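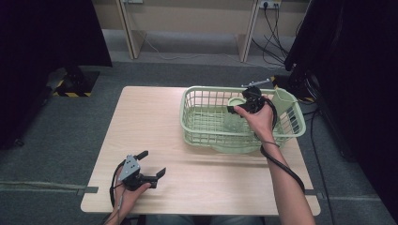 Product notes by Ignacio Retamal, Gretura Housewares

# Irum feeding and carry set, pale green

The Irum set is a small-pet feeding kit stored and carried in its own open-lattice basket. It comprises a basket, a cup, a tall container and a round dish with a raised paw print moulded into the floor. All pieces are finished in the same soft green. The set replaces the Gundeck range, which was discontinued in December, and uses the same part numbering with an IR prefix.

## Components

| Part | Description | Notes |
|---|---|---|
| IR-B | Basket, shallow and wide, slotted sides, thick rounded rim | Plastic |
| IR-C | Cylindrical cup, round opening | Portioning and rinsing |
| IR-T | Tall container | Stands above the basket rim when loaded |
| IR-D | Round dish, thick wall, raised rim, embossed floor | Notched inner rim |

The dish is supplied singly or in a carton of six. The basket, cup and tall container are supplied one per set and are also stocked as spares.

## Basket

The basket is meant for a tabletop, bench or shelf. Narrow rectangular slots run along the sides, which lets air through and makes the contents easy to check without unpacking. The rim is rounded over and thicker than the wall. Lift by the rim on both short sides when the basket is loaded. Lifting by one side will flex the wall and may tip the taller item.

A rigid liner is not supplied. Where the basket is used for draining washed parts, place it on a tray or folded tea towel.

## Dish

The dish is shallow, with a broad rim standing well clear of a flat, smooth floor. The rim keeps dry food from being pushed over the side and gives a firm edge to hold when the dish is moved. The paw print is in low relief and the same colour as the rest of the moulding, so there is no ink or transfer to wear off. It consists of a large rounded main pad, smaller toe pads in an arc above it and a small curled swirl at the lower left of the main pad.

Small rectangular notches are set into the inner wall of the rim. They are part of the moulding and should not be filled or trimmed. Food residue collects in them sooner than on the floor, and they are the first place to look when inspecting a dish for reissue.

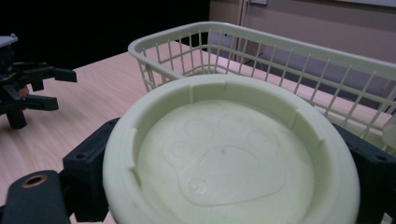
*Dish IR-D with embossed paw print; cream-white basket behind.*

The cream-white basket is a separate item with an open grid wall of vertical slats and horizontal bars. It has the same style of thickened top rim as the green version. Order it under IR-B/W. It is not included in the standard set.

## Packing order

1. Place the dish flat on the basket floor.
2. Stand the cup near the middle of the basket, opening upward.
3. Lean the tall container against an inner end wall.
4. Check that the cup sits steady before lifting.

Removing the parts in reverse order avoids dragging the cup across the lattice. For transport by car, put the tall container on its side and fill the remaining space with a cloth. Do not stack a second loaded basket on top, as the tall container will take the load.

## Cleaning

- Wash all parts before first use in warm water and a mild dish detergent.
- Use a soft brush on the relief lines and the rim notches. Scourers dull the surface and leave fine scratches that hold grime.
- Small dark specks on the dish floor should be brushed out under running water. Specks that remain after two washes should be treated as surface marks and noted on the stock card.
- Rinse the basket from the outside in, then turn it over and repeat.
- Air dry with the dish propped on its rim. Allow some 10 minutes before wiping out the notches with a dry cloth.
- Do not use bleach, methylated spirits or oven cleaner.

The set is not rated for the microwave or for boiling water. Top-rack dishwasher use is acceptable for the cup only.

## Inspection and replacement

Retire a dish if the rim is cracked, if a notch has split into the outer wall, or if the relief has been chewed to a sharp edge. Light colour fading is cosmetic. A basket with a broken bar can stay in use for dry storage once the stub is filed smooth, but should not be used for carrying.

## Ordering

Sets and spares are held at the Carnegie counter. Quote the part number and colour suffix (G for green, W for cream-white). Unused parts may be exchanged within two weeks. Opened cartons of dishes are exchanged by the piece. Leftover Gundeck cups fit the Irum basket, but the old Gundeck dish is wider and will not lie flat in it.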